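Girident two-finger gripper, pads and wrist camera: review after a few weeks on the bench

23 Feb 2023

Short version: good gripper, so-so manual, pads are a wear item and priced like they aren't. Four stars if you already know your way around a controller, three if you don't.

Bought it to replace the Trikotis we'd been running. The Trikotis was fine on boxes, hopeless on anything flat. Pinch a thin packet and it would squirt out the side, or the fingertips would skate over it and scratch the table. Also tried a loaner from Devadiga for a bit, nice and quiet, but the fingers are narrow and it needs its own power brick. Sent it back.

Setup. Mounting plate fit first try, no adapter. Cable is too short if you route it along the arm, get the longer one. Firmware update took three attempts, the progress bar sits at 50 percent and looks dead. Leave it alone, it gets there. Controller is the Wosow one, which was already on our bench, and it picked the gripper up without any driver hunting. Default closing force is way too high for light stuff, turn it down before you do anything else. I forgot and flattened a juice box.

Gripping. Test was simple, 1000 cycles over several days, mix of small things: erasers, gum packs, bottle caps, a sponge. Dropped almost 50 of them, nearly all bottle caps. The Trikotis dropped 300 on the same list. Not a lab test, I moved things by hand between runs and I'm sure the spots wern't identical. Still a big gap.

Slow to open though. You notice it on short moves, the arm gets there and then waits on the fingers.

Wrist camera. Comes in the bundle, wide view, both fingers in shot which I like for lining up on small stuff. Color is ok. Hates a bright window or lamp on one side, that corner just goes white. Exposure lock is buried in the Wosow menu under "advanced", no idea why. Lag is low enough to drive by hand.
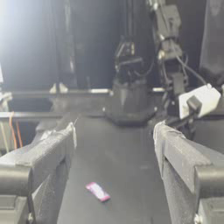
Pads are my main gripe. Grippy when new, really good, better than the smooth rubber on the Trikotis. But the leading edges scuff fast if you work close to a hard table, and then the surface starts to fray. You can trim the strands with nail scissors, buys you a little time. Replacements come in packs of 5, an odd number for a gripper with two fingers, so there's always one left over in the drawer.

Thin packets lying flat: come in low and slow, fingers squared up to the short side. Diagonal is harder, rotate the wrist first. Once I had that habit it was ok most of the time.

Manual is bad. Torque table for the finger screws is missing a row and the wiring diagram is for the older model. Support answered in two days, politely, with a link to teh same manual.

Would buy again, with the long cable and two packs of pads in the same order.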